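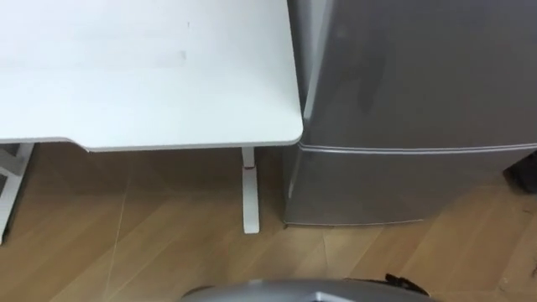

I've had the Skemo desk from Valotetti for nine months now, which feels long enough to have an opinion. I bought it in the November sale for £193, delivered to Dakthorpe, and the driver was lovely even though the box weighed more than I do (well, nearly).

Putting it together took me most of an afternoon. The instructions are all drawings, and step 13 shows the leg brackets the wrong way round, so I did that bit twice. Have a decent screwdriver handy, the little key in the packet is hopeless!

Once it's up, though, I really like it. It's the right height for me, it doesn't wobble when I type, and tea rings come off with a damp cloth as long as you don't leave them overnight. Biro is another matter – I've tried everything and given up. The top also shows every crumb, so if you eat lunch at your desk like I do, you'll be wiping it a lot.

My old one was a Hartley, 100 cm wide, and I do miss the cable tray on that. The Skemo has nothing at all for wires, so mine are held up with tape and good intentions.
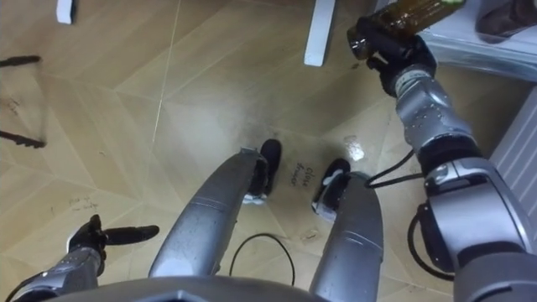
Over in the comments on the shop's page, Dakthorpe Dee reckons the stick-on cable clips fell off hers within a week and says to get the screw-in sort. I've ordered a pack, so fingers crossed.

Would I buy it again? At the sale price, yes. At full price I'd probably hang on for another Hartley to come up second-hand.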